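3.2 Collecting the handling demonstrations

The Killine module gave each student team one term to teach a gripper some kitchen chores, and we were delighted by how quickly they took to it! Nine students worked at the Jaltudside bench from February onwards, using hand-held grippers with a camera on board (Fig. 2), and between them they recorded 1255 demonstrations. Clear plastic tubs were the favourite object by far, partly for their glare and see-through walls, which the teams saw as a proper challenge.

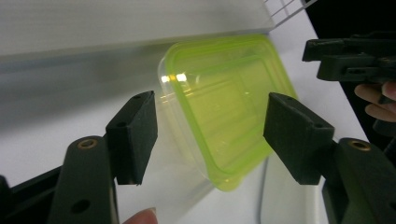

Figure 2. A clear food container with a lime-green rim, held at a tilt between the two gripper fingers. A second hand-held gripper is at upper right.

Each team sorted its own recordings before handing them over, and 74 were dropped at this stage, mostly for late starts. The rest went into the shared Gremness set. Six students then stayed on to label grasp points, a slow job that they turned into a lively weekly contest (the scoring rules are in the appendix). Their labels are used without changes in Section 4, where we compare them with those from the Paredes tool.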